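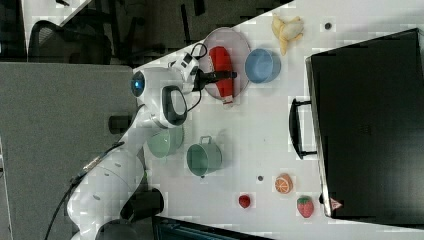
Fig. 2. Pink plate, blue bowl, green pot and fruit on a white tabletop.

Drawing Ordinary Things, session 2
Notes by Despina Moldovan

Okay, so last time we did one object on one sheet and most of you hated it by the end (I heard you). This session we go up to a whole tabletop, and I want to talk about how you get from a bunch of kitchen stuff to a drawing that holds together. Keep Fig. 2 next to you while you read, I'll keep coming back to it.

What to bring
Paper of at least 200 gsm, anything lighter buckles when we get to the washes. A soft pencil and a harder one. Your color set, whichever you bought — the Redura sticks are fine, and so are the Pledside ones if you already have them. A jar for water, 1000 ml if you can find one, because the small jars turn to soup in minutes and then all your yellows go gray. A rag. Please, please a rag.

Start with the ellipses
Plates, bowls and pots are all circles, and you almost never get to see them as circles. Before you draw any fruit at all, put in the round things very lightly: the pink plate, the light blue bowl next to it, the green pot in the middle. Draw from the shoulder and go around several times until the line settles. You can see down into the blue bowl, so its opening has to be nice and wide. If you draw it as a skinny slit and then show me the inside, the eye won't believe you.

The classic mistake is pointed ends. Ellipses don't have corners! Zhenhua Xue, who took this course last fall and now helps me in the afternoons, will come around with tracing paper so you can check yours by flipping it over. It's humbling. I still do it.

Things behind other things
There's a second, paler green bowl over to the left, and it's partly hidden. Draw the complete rim anyway, faintly, straight through whatever is in front of it, then erase the part you can't see. When people draw only the visible piece they tend to get a bowl that would be egg-shaped if you could walk around and look at it.

Color on white
Now the fun part. A white table is generous, it lets every color be loud, and the reds are the loudest. So count on your eye going there first: the red bottle shape lying on the plate, and the strawberries farther down. One is small and dark, the other is bigger and brighter, with white seeds and a green top. Mix two different reds for those. I mean it, if you use one red straight out of the box for everything I will notice. (Bogdan Bălan, I am looking at you, with love.)

The orange half shows its cut face, and the segments in it are pale. Leave those lighter than you think you should and put your strong orange around the outside. You can always go darker later.

For the greens, the pot is a sage green, so it wants a bit of red in it to calm it down. The bowl at the left is paler. Try both mixes side by side on scrap before you commit.

The big dark shape
That large black case on the right scares everybody. Leave it until last and don't fill it with pure black. A dark blue with some brown is plenty, and you'll want to find the slightly raised rim inside all that darkness, otherwise it reads as a hole in your paper. The red-and-white triangle near its corner is tiny, so one touch of red will do.

Squint at the whole sheet when you've blocked it in. If the case is pulling everything to the right, strengthen the yellow of the banana, or the pink of the plate. Ruxandra's trick is to turn the drawing upside down, and I've stolen it.

Homework
Pick a plate, something that goes on it, and one dark object from your own kitchen. Same order as in class: ellipses, overlaps, light colors, darks. Write your mixes in the margin, even the ugly ones.

For reading, look at the Buzatu handout on ellipses, the first half only. Copies are in the tray by the sink. If you missed session 1, ask Liviu Marinescu for his notes, they're neater than mine.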